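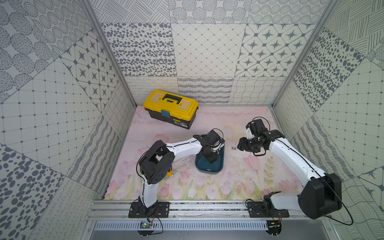 Open day at the Basero print works, Wokham

Nov 27, 2024

The Basero works in Wokham prints furnishing fabric, mostly for curtains and chair covers, and opens to the public twice a year. I went to the October one. Entry was free but you had to book a slot, and mine was the second tour of the morning. Parking is in the field behind the dye house, and it was muddy.

We met at the old weighing office, signed a sheet and were handed ear plugs and a visitor badge. Open shoes are not allowed. One man in sandals was lent a pair of rubber boots, so they must be used to it.

Our guide was Ehsan Shokri, who runs the color kitchen. He began with the cloth store, a long brick shed with a concrete floor. The cloth comes in unbleached, and he passed around a piece so we could feel the flecks of seed husk still in it. Before it can be printed it is singed, scoured and bleached. Singeing means running it quickly over a row of gas flames to burn off the loose fibers. They were not singeing that day, but the machine had its covers off and we could look in at the burners from behind a rope.

Next came the screen store, which I liked best. Every design needs one screen per color, and the works keeps screens for every design it still sells, racked upright like plates in a drainer. Each has a paper tag with the design name, the color number and the date it was last re-meshed. The longest set belongs to a design called Pruvura, a climbing rose on a striped ground that takes 13 screens. Most of the flower prints take half that. Shokri said Pruvura is a nuisance to print and customers keep ordering it, mainly for hotels.

The design room is upstairs and visitors go up in groups of 10. It has the pattern books laid out on tables, and you may turn the pages if your hands are clean. The oldest ones are pasted swatches with notes in pencil, prices included. I spent most of my time with a book of small all-over patterns, the kind used for linings: dots, trellises, little stars. They look simple, but the designer on duty showed us how the repeat is worked out so that no line appears across the cloth when it is hung. She pinned up a sample that had gone wrong. From close up I could see nothing the matter with it. From the doorway there was a clear diagonal stripe running from one corner to the other.

The color kitchen is on the ground floor next to the print hall. It smells of wet chalk and a little of ammonia. Thickener is mixed in big tubs and the dyes are weighed out separately, then combined to a recipe card. The file holds 2,077 cards. A new batch is tried on a strip of cloth, dried, steamed and compared with the standard under two kinds of lamp. We were shown two greens that matched under the first lamp and were plainly different under the second. Somebody asked how long it takes to learn to judge this by eye. Shokri said he had been doing it for years and still used the lamps.

In the print hall they were running Prata, a five-color tulip design in pinks. The cloth is stuck down on a moving belt so it cannot shift, and passes under the screens one after the other. It is loud, and the guide had to wait until we were back in the corridor to take questions. At the far end the cloth goes up into the dryer and comes back down into a cart. The printer at the last screen checks the fit of the outlines as they go by. If one color drifts, he turns a small wheel to bring it back, and the yards printed in between are cut out and sold as seconds.

The seconds shop is in the old stable and is open to anyone on tour days. Prices are by the yard with a two-yard minimum. Almost 200 rolls were out, according to the woman at the cutting table, and the better linens were gone by noon. I bought four yards of a gray trellis with a faint smear along one selvage, which will be hidden in the hem. They take cards. Bring your own bag for anything large, as they only had thin ones.

Tea and sandwiches were served in the canteen. The soup was lentil and had run out before our group got there. There is seating outside, though it was too cold for that.

A few practical notes for anyone thinking of going in spring. The tour lasts just under two hours and involves two flights of stairs. There is no elevator to the design room, but they will bring a few pattern books down if you ask when you book. Photography is allowed everywhere except the design tables. Children under eight cannot go into the print hall. The bus from Wokham station stops at the bottom of the lane, and the walk up takes longer than the leaflet says. Spring bookings open in February on the works website.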